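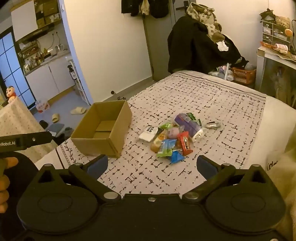 4. Filling the snack box

Set the open cardboard box on the bed with the snacks next to it.

1. Put the heaviest packs in first, flat on the bottom.
2. Stand the smaller packets on edge along the sides.
3. Lay candy and anything that crushes on top.
4. Close the flaps and tape the center seam with 2 strips.

Note: Leave about 2 inches free at the top.

Caution: Do not pack a torn or open wrapper.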